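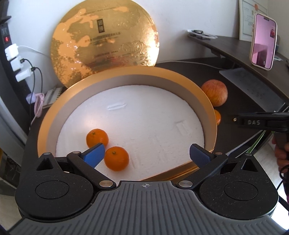 The owner of Plurker has never bought an ad. She runs a weekly email newsletter for people who repair and resell old sewing machines, and she has been paying her rent with it for three years. She asked us to leave her name out, because her day clients from a previous job still look her up and she would like them to stop. We spoke by phone on a morning in December, while she was getting an issue ready to send.

Most of our readers want to know about list size, so we started there. Her first paid sponsor came when she had 1,000 subscribers.

"I thought that was too small," she said. "I had read that you need ten times that before anybody will talk to you. But the company sold bobbins and feed dogs and presser feet, and all of my readers buy those. They didn't care that the list was small. They asked me what kind of people were on it, and I could tell them."

She didn't go looking for that sponsor. The company's marketing manager was already a subscriber and answered one of the issues. The two of them settled on a price over email in one afternoon. She charged $30 for a single text block near the top.

Was that too low?

"Yes. I knew it was low when I typed it. I wanted to see if the thing worked before I asked for real money. I would do the same again, but I would only do it once. I kept that price for five months and that was a mistake. When I finally raised it, they said yes in the first reply, so I could have done it a lot sooner."

She now sells two spots per issue. One is at the top and one sits after the main article. The lower spot costs less and usually gets fewer clicks, although she said repair manuals and online courses do better there. Her guess is that people who have read to the end of a long article are more willing to read something else that is long.

We asked how she handles tracking. She uses Skonum to send the newsletter, and it counts clicks for her, but she doesn't pass those numbers along without checking them first.

"Some mail systems click every link in a message to see if it's safe," she said. "So you send an issue, and two minutes later it looks like you have a hit. The first time I saw that I was very happy. Then I looked at the times and they were all in the same few seconds. I take those out before I report anything. My numbers look worse than other people's and I tell sponsors why."

In her last report before our call, one sponsor had 57 clicks before she cleaned the numbers and 43 after. She sent both figures. The sponsor booked again.

She has also tried selling space through a marketplace. Farnent matches newsletters with advertisers and keeps a share of each sale. She was on it for most of a year and left in the spring.

"It was fine. I want to be fair to them. They paid on time every month and I never had to chase anyone. But the ads had nothing to do with sewing machines. I had a mattress and I had a tax program. Readers wrote to me about the mattress. They weren't angry, they just wanted to know if I owned it, and I didn't, and I had to tell them that."

She said a marketplace makes more sense for someone with a general audience, or for someone who hates sending invoices. She doesn't mind invoices. She sends them on the day the ad runs and asks for payment within 30 days. New sponsors pay before the issue goes out. She made that rule after a thread company closed down owing her for six spots.

On affiliate links, she was less enthusiastic than we expected. She has a few, mostly for tools and books, and they bring in enough to cover what she pays for software. She puts a short note above each one saying that she earns a commission.

"The trouble for me is that a good machine part lasts forever. My readers buy it once. If I were writing about something people run out of, like coffee or printer ink, I would probably put more work into it. With a sponsor I get paid for the space, and after that it's up to them to have something people want."

She does turn sponsors down. The most common reason is that she can't find out who is behind the company. She looks for a street address and a phone number, and she calls the number. If a product is new to her readers she asks for one to try. She sends it back when she is finished, unless it's something like needles that can't be sold again.

Her one attempt at a paid tier didn't last. She called it Poduval, after the street where she had her first workshop, and it gave members an extra issue each month plus a forum. The extra issue was easy enough to write. The forum took up her evenings.

"People would post a photo of a stuck shaft at eleven at night and I'd be up answering. I liked the people. I didn't like what it did to my week. I refunded the unused months and moved the articles into the free newsletter."

We finished by asking what she would tell someone who has a small list and wants a first sponsor. She suggested starting with the inbox.

"Go through your replies. See which companies your readers mention without being asked. Write to the smallest one. Keep it to a few lines, say who reads you, say what it costs, and give them a date. If they don't answer, write once more after two weeks and then leave them alone."

She doesn't use a media kit. She has a plain page on her site with the two prices, the open dates and an email address, and she updates it by hand when a spot sells.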